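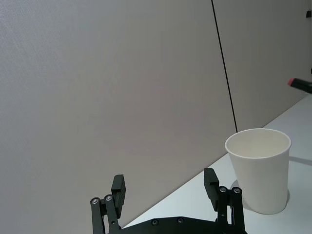 Quem foi detido na noite de segunda pelo assalto ao armazém da Vurden? Um homem de 38 anos, apanhado na estrada de Konitz, e por enquanto é a única coisa que a polícia confirma.

---

O resto que anda a circular (o "gangue", as armas, a carrinha roubada) vem tudo de uma única conta que apagou a publicação ao fim de uma hora. Guardei captura. Não a vou partilhar, que já fez estragos que cheguem.

---

Vamos ao comunicado. Diz que foram levadas 186 caixas de material. A empresa, na nota que mandou aos clientes, fala em 134. São 52 caixas de diferença. Ou alguém contou mal, ou alguém contou para o seguro. Perguntei às duas partes. Silêncio.

--- 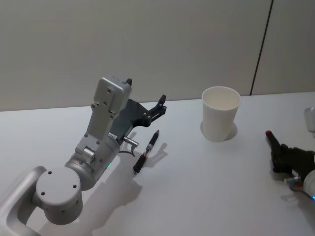

E há a questão da hora. O alarme terá tocado às 2 da manhã. O café em frente só fecha às 2 e meia e a dona, Carla Karaki, garante que não ouviu alarme nenhum. Ouviu um motor, a trabalhar muito tempo, "como quem espera por alguém". Ninguém lhe foi bater à porta até hoje à tarde. Fui eu.

---

Já me responderam que a senhora "pode estar enganada". Pode, claro. Também o comunicado pode, e esse ninguém o põe em dúvida.

---

A Koladura, que faz a segurança do parque, diz que tinha ronda a passar de 200 em 200 metros. Fui lá a pé. Entre o portão e as traseiras do armazém não vi um único ponto de controlo. Se existe, está muito bem escondido, o que para uma ronda é estranho.

---
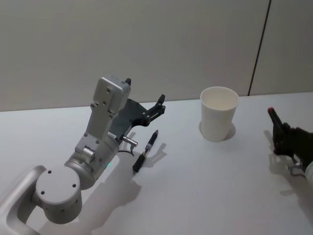

Sobre o detido: foi ouvido, saiu com termo de identidade e residência, e a acusação, se houver, demora. Quem escreveu "caso resolvido" devia explicar como é que um homem sozinho carrega 186 caixas, ou 134, escolham. Também não me convence a conversa do "trabalho de profissionais, tudo automatizado" que li num comentário. Alguém as carregou, e duvido que tenha sido um só.

---

Para quem pergunta pela Tekin: sim, tem armazém ao lado. Não, não há nada que a ligue ao caso. O facto de ter ficado sem luz na mesma noite pode querer dizer alguma coisa ou pode ser a rede do costume, que naquela zona cai quando chove.

---

O que falta saber, para mim: as imagens do portão, a hora registada na central do alarme e o inventário anterior ao assalto. Pedi os três. Se vier resposta, ponho aqui, mesmo que me desminta.

---

Atualização: a Koladura respondeu. "Não comentamos processos em curso." De manhã comentavam.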